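ok so a few of you asked how the no-takeout January thing is going and I have too much to say for one post, so here's a thread

background: on New Year's I added up what I spent on delivery in December and had to go sit on the back steps for a minute. I'm not posting the number. It had a comma in it

the rules are simple. $100 a week for groceries, two adults, no delivery apps, no "I'll just grab something on the way home." Coffee out is allowed because I know myself

week one was great!! I was so smug. I made a giant pot of lentils and packed lunches in matching containers like a person in a commercial. Told everyone at work. Told the guy at the tire place

week two I was eating lentils out of a mug over the sink at 9pm and reading the Rasero menu on my phone like it was a novel

(if you don't know Rasero, it's the sandwich place on Wakano Street with the pickled onions. I think about those onions a lot. I tried making them at home and they came out fine but they weren't THE onions)

Miloslav Kubíček, who has lived downstairs from me for 4 years and eats better than anyone I know, told me my problem is that I plan seven dinners. He plans three. The rest is leftovers, eggs, or toast, and he says toast is a dinner if you sit down for it

so I tried the three dinners thing this past week. Picked a soup, a pan of roasted vegetables with sausage, and a sandwich night with everything laid out so you build your own. Sandwich night was the clear winner, we did it twice

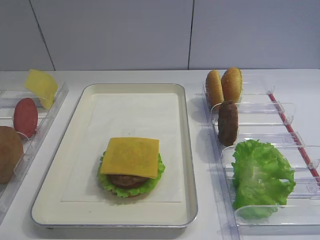 play food, tray in the middle and ingredients either side. Sandwich night energy

the trick with build your own is you have to chop everything BEFORE anyone is hungry. I do it when I unload the groceries. Lettuce washed, cucumbers sliced, cheese out of the giant block and into something that closes. If I wait until six o'clock I'm going to eat the block

also, bread. Rocío Goicoechea got me going to Meléndez right before they close, when the day's rolls get marked down. I buy a big bag and freeze them. They go straight from the freezer into a 350 oven until they feel right when you squeeze them, sorry I don't have a time for you, I just squeeze them

things I have learned to keep in the house no matter what: eggs, a jar of good mustard, frozen peas, one lemon. I had no lemon on the 9th and that was a sad soup

things I bought and regret: a whole celery. Why is it so much celery – I used two stalks and the rest is just living in my fridge now

slip-ups so far, full disclosure: one. Jemgate had a long meeting run way over and I got a burrito on the way home. It was $20 with chips and I'd do it again

anyway as of 1/15/23 we're under budget for both weeks, burrito included, and I've cooked more this month than I did all fall

next week's three are chili, some kind of noodle situation, and sandwich night again. Taking suggestions for the noodles, nothing with celery

okay fine, something with celery, I have so much of it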